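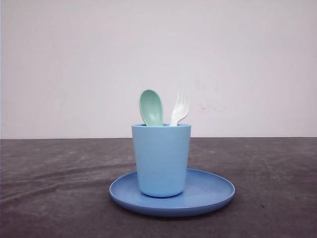 The Matent arm is a tabletop robot arm built from parts at home or in shared workshops, and best known for a table-clearing routine that its plans describe as "household ready." The plans came out of the Kusdale workshop, a members' space that still hosts the parts list and the build notes. The routine is judged on a fixed end state: a cup standing on a plate, with a spoon and a fork upright inside it. In the light blue cup on the blue plate, the mint-green spoon leans one way and the white fork the other, their handles down inside. The build notes count any such arrangement as a pass, lean or no lean, which is a generous rule.

Design

The arm has six joints driven by hobby servos, with a two-finger gripper and a plywood base that clamps to a table. Parts cost $385 in the original list, a figure that leaves out the power supply, the camera and any printed part that has to be made twice. Builders who logged their spending on the Kusdale message board usually ended up well above it. The control software, called Fillico, runs on an ordinary laptop and replays or adapts motions that the builder has recorded by hand.

Performance

The claim most often repeated about the arm is that it "learns to clear a table in an afternoon." The source is a single build log, which lists 1,669 recorded motions and does not say how many were thrown out. Nor does it say how far the dishes were moved between attempts. A routine that works with the plate in one spot may be doing little more than playback, and the log gives no way to tell.

A later write-up from the Herath makerspace is more useful. Its builders ran the routine 11 times with the plate shifted before each run, and reached the end state in two. Most failures came at the fork, which the gripper tended to pinch off center. The group blamed flex in the wrist and replaced the bracket, but never published a second set of runs.

Reception

Among hobbyists the arm is liked for its clear wiring diagrams and its cheap spare parts. Its standing as a household helper is weaker. No published log covers glassware, wet dishes or a full-size dinner plate, and the phrase "household ready" was still in the plans as of the March revision.

See also: Fillico (software); Kusdale workshop; Hobby servo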